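Larham Building Bulletin
2026-09-18

Interior doors: humidity, clearance and the new hinge schedule

Complaints about sticking doors on the upper floors of the Jaramillo building rose again over the summer. Berenice Orozco in facilities went through the work orders and found that most of them concern paired doors with glazed panels, installed when the corridors were refitted. The doors are solid wood and move with the moisture in the air. In January they close freely and rattle. By late summer the meeting edges bind, and people start pulling on the handles hard enough to loosen the screws.

The usual response has been to plane the edge during the humid months. Maintenance will no longer do this on request. A door trimmed in August shows a wide gap by winter, and the exposed wood takes up moisture faster unless it is sealed the same day. Several leaves in the east corridor have been planed twice and can't be trimmed further without cutting into the lock mortise.
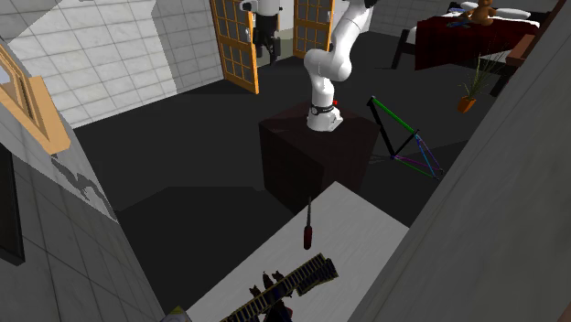 The new procedure starts at the hinges. On a sagging leaf the top hinge screws are checked first and replaced with longer ones that reach the framing. If the gap is still uneven, the lower hinge is shimmed. Planing comes last and needs approval from Eustaquio Contreras, who keeps the record of what has been removed from each leaf.

Replacement hinges will come from Munel. The current ones were sized for a lighter door – the glass was added to the order after the hardware had been specified. Leaf widths in the building are 710 and 740 mm, and the two sizes take different hinge positions. Please give the width on the work order. If it is not known, leave the line blank and the technician will measure.

Glazing is handled separately. A loose pane should be reported even when the door works properly, as the bead may have shrunk away from the glass. Do not press it back in or tape over it. Tape pulls the finish off the bars.

Work begins on the east corridor and moves west. Each pair will be out of use for part of a morning, with both leaves held open while the hinges are changed. Questions about access go to Soledad Ocampo, and questions about keys and locks to the front office.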